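Storing Soft Toys in a Box: What to Do Before You Close the Lid

Household tips by Ulises Nina 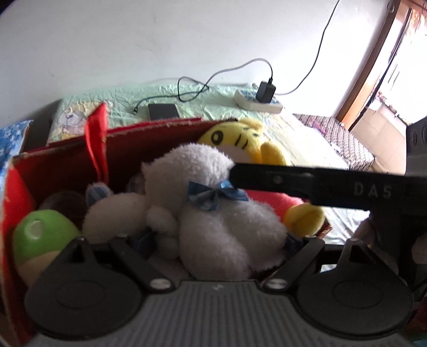

Soft toys in an open red cardboard box, with the largest white one in the middle.

Stuffed toys take up a lot of room and weigh almost nothing, so they tend to end up in whatever box is free. A cardboard box is fine for this. Most of the trouble comes from what is done, or skipped, before the toys go in.

Sort first

Put all the toys on the bed and go through them one at a time. Check the seams under the arms and around the neck, where stitching gives out first. Press the eyes and nose if they are separate pieces. A loose one should be sewn down now or taken off. Anything with a battery pack inside goes in a separate pile, and the batteries come out before storage.

Set aside two or three toys your child still sleeps with. Ask first if the child is old enough to have an opinion.

Wash and dry

Read the label. Most plain plush can go in the machine on a cold, gentle cycle inside a pillowcase tied shut with a hair elastic. Use half the soap you would use for clothes. White toys go in by themselves or with other white things.

Ribbons and bows are worth a second look. A blue bow on a white toy can leave color on the fur when it gets wet. Dab the bow with a damp white cloth, and if any blue comes off, untie it and wash it by hand. If the bow is sewn on, clean the toy with a cloth and a little soapy water and keep the bow dry.

Drying takes longer than people expect. The outside feels dry well before the stuffing does. Squeeze the thickest part of the body hard. If it feels cool in the middle, leave it another day. I wash ours on a Sunday and don't box anything until midweek.

Fluffy fur mats as it dries. Brush it with a clean, soft hairbrush while it is still slightly damp and again at the end.

Packing the box

1. Wipe out the box with a dry cloth and tape the bottom seam from the inside.
2. Line it with an old cotton pillowcase or a piece of sheet. Colored cardboard can rub off on light fabric, and red is one of the worst for it.
3. Put the largest toy in the middle, on its back or side.
4. Stand the medium ones around it against the walls of the box.
5. Use the small ones to fill gaps. Long ears and thin arms should lie flat.
6. Stop when the toys reach the rim. If you have to push down to close the lid, take one out.

Don't use a plastic bag as a liner unless you are sure everything is dry. Vacuum bags save space, but long-haired plush may not come back to its old shape after a winter in one.

If the box has a fabric strap, lift with one hand on the strap and the other under the bottom.

Where to keep it

A closet shelf or under a bed is good. Attics get too hot in August, and basement floors are damp. Keep the box a few inches off an outside wall.

Write the contents on the short end of the box, where you can read it on a shelf. "Rabbit, big white one, yellow one" is enough. A box marked "toys" will get opened every time someone is looking for anything.

Open it twice a year, take everything out and shake each toy before putting it back.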